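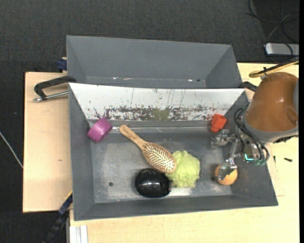 Photo: Hollmann Media

Climbridge Community Board > Crime and Courts
Topic: Catalytic converter sentence, too light?

mesa_rider
Judge gave the guy in the Lollau Street thefts 198 days in county plus probation. Restitution was set at $3587. My repair bill alone was $2290 and I know there were other victims. Anyone else get a letter?

tworivers
Got mine Sunday. It lists $973 for my truck. The shop charged more but I only turned in the first invoice, so that one's on me.

oldcourthouse
He pleaded to two counts and the rest were dropped. Restitution usually follows the counts unless the plea deal says otherwise. 198 days is normal for a first felony.

mesa_rider
Normal doesn't make it right. With credit for good behavior he'll be out well before that.

parkside44
I disagree with the pile-on. He has no record and he has to pay people back. Hard to do that from a cell.

tworivers
He had a job when he did it, parkside. It was in the plea hearing.

parkside44
Fair enough, I missed that. Still think probation with real conditions is the better deal for us.

oldcourthouse
If your amount is wrong, call the victim services desk — the number is on the back of the letter. They can ask for a restitution hearing. Bring every invoice and whatever your insurance paid.

mesa_rider
Calling in the morning. Is the desk open before 9?

oldcourthouse
8:30, last I knew. Closed at lunch.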